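Stivier — l'atelier, le blog, les questions

Accueil » Questions fréquentes » Tables en bois : huile, cire, taches et petits drames

Je reçois beaucoup de messages sur les tables, bien plus que sur les chaises ou les buffets, et ce sont souvent les mêmes questions qui reviennent. J'ai donc rassemblé mes réponses sur cette page. Je la complète quand j'ai le temps, en général le soir avec une tisane, alors pardonnez le désordre !

Comment savoir si ma table est vernie, huilée ou cirée ?

Déposez une goutte d'eau dans un coin discret et allez faire autre chose quelques minutes. Si elle reste bien ronde et que le bois dessous n'a pas changé de couleur, vous avez probablement un vernis. Si le bois fonce un peu, c'est plutôt de l'huile, ou un bois dont la protection est fatiguée. Pour la cire, grattez doucement avec l'ongle sous le plateau, près du bord : ça laisse une petite trace grasse sous l'ongle. Il y a aussi des tables qui ont eu trois vies et qui répondent oui à tout (un vieux vernis, une cire par-dessus, et parfois un coup de lasure passé par un oncle bricoleur). Celles-là, je les ponce et on repart de zéro.

Mon plateau est très foncé. Est-ce que l'huile va encore l'assombrir ?

Un peu, oui. Sur un chêne clair la différence saute aux yeux, sur un bois déjà brun foncé elle est bien plus discrète et on gagne surtout en profondeur. Pour vous faire une idée, passez une éponge à peine humide sur une petite zone : la teinte mouillée ressemble beaucoup à celle que vous aurez une fois le bois huilé. Faites-le de jour, près d'une fenêtre. Les ampoules chaudes du salon font passer n'importe quel noyer pour de l'acajou.
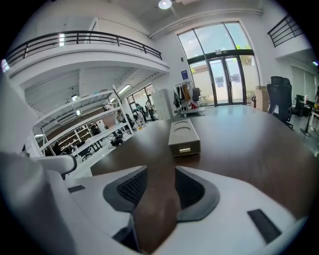 Grande table en bois brun foncé, plateau lisse et légèrement satiné.

Quelle huile utilisez-vous ?

Pour les plateaux de salle à manger, j'utilise la Drekeck mate, et j'en mets 2 couches fines. Je l'aime bien parce qu'elle sent peu et qu'elle me laisse le temps de travailler un grand plateau sans courir. Elle a ses défauts : le bidon se verse très mal et le bouchon colle (je mets un morceau de film alimentaire dessous, ça aide). J'ai longtemps travaillé avec l'huile Helmy, qui donne un rendu plus chaud, presque miel. Je la garde pour les bois blonds, et sur du foncé je la trouve un peu jaune à la longue. Question de goût, vraiment, j'ai des clients qui ne jurent que par elle.

Et l'huile d'olive, alors ?

Non ! Elle ne durcit pas, elle reste poisseuse et finit par rancir. Pareil pour le tournesol. Si vous en avez déjà mis, pas de panique : de la terre de Sommières en couche généreuse, une nuit de patience, l'aspirateur le matin, et on recommence si besoin.

Combien de temps faut-il laisser sécher ?

Au toucher, une nuit suffit souvent. À cœur, c'est une autre affaire, et je conseille d'attendre une bonne semaine avant d'y poser un plat chaud ou une nappe. La nappe surtout : elle empêche l'air de circuler et l'huile reste molle dessous. En novembre, dans une pièce peu chauffée, doublez l'attente. Mon atelier est dans une ancienne laiterie, très belle et très froide, et l'hiver je finis par déménager les plateaux dans ma cuisine. On mange sur les genoux pendant ce temps-là.

Comment enlever un rond blanc laissé par une tasse ?

Le rond blanc, c'est de l'humidité prise dans la finition. Sur une table cirée, frottez dans le sens du fil avec un chiffon de coton et un peu de cire incolore, et le rond s'efface souvent tout seul. Sur de l'huilé, un tampon abrasif très fin avec une goutte d'huile, puis on essuie bien. Sur du verni, essayez d'abord le sèche-cheveux, tiède, en bougeant tout le temps. Le rond noir, lui, est une tache qui est descendue dans le bois, et là il faut poncer ou apprendre à l'aimer.

Dois-je protéger ma table quand je m'en sers comme plan de travail ?

Ça dépend de ce que vous y faites ! Pour les papiers, l'ordinateur, les cartons du déménagement, un peu de bon sens suffit : on soulève les objets au lieu de les traîner, on vérifie qu'il n'y a pas une agrafe sous la boîte ou un grain de sable sous le pied de la lampe. Pour la couture, le bricolage des enfants ou la machine à pâtes vissée au bord, je glisse un feutre de laine ou une vieille couverture pliée. 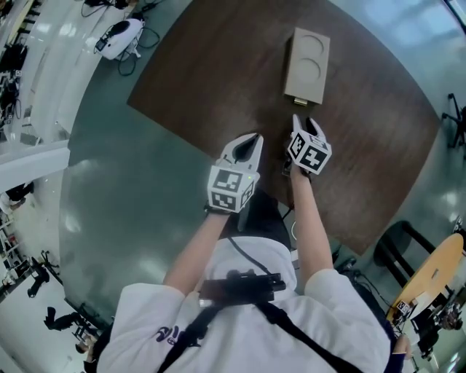
Évitez en revanche les sous-mains en plastique souple laissés en place des mois. Certains migrent dans la finition et laissent une empreinte collante, avec parfois le motif imprimé en prime. J'ai récupéré comme ça un plateau décoré malgré lui de petites ancres marines. La famille a hésité à les garder. Un liège fin ou un feutre, que l'on soulève de temps en temps, ne m'a jamais posé de problème.

Mon plateau se fend en hiver. C'est grave ?

Pas forcément. Le bois massif bouge : il se rétracte quand le chauffage tourne et reprend sa place au printemps. Une fente fine qui s'ouvre en janvier et se referme en avril, je n'y touche pas. Si vous la rebouchez au plus large avec une pâte dure, le bois n'aura plus où aller quand il regonflera, et il ira fendre ailleurs. Éloignez plutôt la table du radiateur et mettez une coupelle d'eau dans la pièce. Si la fente traverse d'un bout à l'autre ou si les deux côtés ne sont plus au même niveau, envoyez-moi un message, il faut regarder comment le plateau est fixé au piètement. Très souvent quelqu'un l'a vissé trop serré.

Combien coûte une remise en état ?

Pour un simple nettoyage suivi d'une mise à l'huile, je demande 135 euros, quelle que soit l'essence, pour une table de taille courante. Le ponçage complet, les réparations d'assemblage et les rallonges se chiffrent à part, sur photos d'abord et puis en vrai. Ma plus grosse facture pour une table a été de 1 035 euros : une table de ferme avec un pied mangé par les vrillettes, un tiroir à refaire et un plateau qui avait passé des années sous une bâche. J'avais prévenu que c'était cher pour une table de ce genre. C'était celle de la grand-mère, et le prix n'était plus trop la question.

Est-ce que vous vous déplacez ?

Oui, dans le secteur de Tuvholm et les villages autour, pour les huilages et les petites retouches. Pour un ponçage, je préfère emmener le meuble, la poussière va absolument partout (même dans les placards fermés, même dans le beurre). Je passe de préférence en matinée. Prévoyez un accès pas trop encombré et, si le plateau est lourd, une deuxième paire de bras.

Que faites-vous au quotidien sur votre propre table ?

Presque rien ! Un chiffon humide bien essoré après le repas, un chiffon sec derrière. Un peu de savon noir très dilué quand il y a eu de la sauce. Pas de vinaigre, pas de spray multi-usages, pas d'éponge verte. Une fois par an, au retour des beaux jours, je remets une couche d'huile très fine, j'attends un quart d'heure et j'essuie comme si je voulais tout enlever. C'est l'étape que tout le monde bâcle, et c'est de là que viennent les plateaux collants.

Attention aux chiffons, au fait : imbibés d'huile et roulés en boule, ils peuvent s'enflammer tout seuls. Étalez-les à plat dehors, ou noyez-les dans un seau d'eau avant de les jeter.

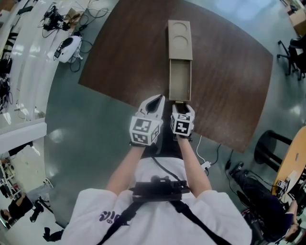
Une lectrice m'écrit qu'elle n'essuie plus son excédent d'huile au chiffon mais avec de vieux filtres à café, qui ne peluchent pas et absorbent très bien. Elle précise qu'elle les met ensuite à tremper, eux aussi. J'ai essayé sur une tablette de chevet et je suis conquise, même si sur un grand plateau il en faut une sacrée pile.

Peut-on passer de la cire sur une table huilée ?

Oui, une fois l'huile bien durcie, et c'est très doux sous la main. L'inverse ne marche pas : l'huile ne pénètre pas à travers la cire, elle reste en surface et fait des marbrures. Si vous cirez, sachez aussi que les verres froids marqueront davantage. Pour une table où l'on mange tous les jours je reste à l'huile seule, et je garde la cire pour les consoles et les secrétaires.

Vous vendez aussi vos produits ?

Non, je n'ai pas de boutique. Je peux par contre vous laisser un petit pot d'huile à la fin d'un chantier, de quoi faire la première retouche. Pensez à me le demander avant que je remballe, j'oublie une fois sur deux.

Votre question n'est pas sur la page ? Écrivez-moi par le formulaire de contact, avec une photo du plateau prise à la lumière du jour et une autre du dessous. Je réponds le soir, parfois tard.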